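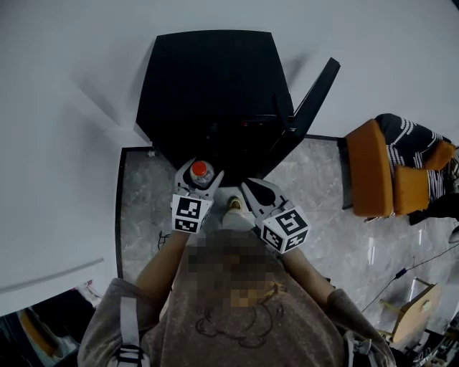 Hand-held grippers at the demo area, Grorkham showroom: a small bottle on the seat of the black chair.

Visit report: Grorkham and the Dokanex capture kit
Mar 20, 2024

I went to Grorkham expecting a sales pitch, and I got one, with coffee. The company has been writing to us for months about Dokanex, its kit for recording hand tasks so that a robot arm can be trained on them later. Irina Surdu in our office thought it deserved a proper look before we said no again. So Pramila Jaiswal and I took the train out and spent most of a day there.

The idea is simple enough. You don't buy an arm first. You strap on the kit, pick up a pair of white plastic grippers, and do the job yourself. The marker cubes on the grippers are meant to let the software work out where each hand is and how it is turned. You do the task many times, send off the recordings, and get back what Grorkham calls a "skill file." The skill file is where my questions begin.

Octavian Pîrvu ran the showroom part. It is furnished more or less like a living room, with an orange armchair, a zigzag cushion and a marble-patterned floor, and the tasks were of the same sort: take hold of a small bottle with a red cap, put it on a chair, pick it up again, move it over. The gripper closed on the bottle and held it upright at the front edge of the seat, and I have no complaint about that. But our people handle soft pouches and cartons with torn flaps, and a small clear bottle is a kind object to choose. I asked to try one of our own pouches, which Pramila had brought in her bag. We were told the fingers on show were the standard ones and that a softer set was "coming in June." I wrote that down with the quotation marks.

I had a turn myself. The grippers are lighter than I expected and the fingers open and close well. What I didn't like was the view. You stand over the work and look down past your own hands, and with a marker cube sitting on each gripper I kept bending my neck to see what the tips were doing. Ten minutes was fine. Octavian says their own staff record for two hours at a stretch, and I would want to hear that from the staff. The shoulder straps adjust easily. Pramila is a good deal shorter than me and had them fitted in no time.

Then there are the cables. The brochure says "untethered" on page one and again on page three. There were black cables lying on the showroom floor, one of them running clear across the marble, and I got three different answers about what they were for. Charging, said one man. Backup, said another. Aurel Cârstea, who does the engineering and was the most useful person we met, said the live preview still works better over a wire and that he would not promise otherwise at our site. Good for him. Somebody should tell whoever writes the brochure.

Aurel also gave us the only hard numbers of the day. For one simple pick-and-place task they used 198 recordings, and the arm then succeeded 93 times out of 100. Fine, but this was one task, in their building, under their lights. When I asked what happened with the object moved to another table he said it dropped, and he didn't have the figure with him. He has promised to send it. I'll add it to this report if it comes.

Price: $2,215 for the kit, which covers two grippers, the harness, a case and the markers. Processing is extra and is billed by the recorded hour at $40. It took me four tries to get that second number out of anyone, and it isn't on the printed sheet. Replacement fingers are sold through Fotetti, their parts dealer, and the sheet doesn't price those either. If you wear out fingers the way we wear out gloves, this matters.

Lunch was with Grigore Tudose, who started the firm and whose name is still on the older equipment cases (it was just Tudose until they rebranded). He is good company and he believes in the thing. He told us that any warehouse could teach a robot in an afternoon. I asked which warehouse had. He named a pilot that hasn't finished yet.

Pramila liked it more than I did. She thinks the hardware is sound and that a month's rental would tell us more than another visit - on that I agree with her, except that they don't offer rental. Octavian said he would "take it upstairs."

What I have asked for in writing:

A trial with our own pouches and cartons, at our site.
The results with the object moved.
A full price list with processing and spare fingers on it.
A plain statement of what works without a cable and what doesn't.

Until those arrive my recommendation to Irina is to hold off. Train tickets and the lunch receipt are with her already.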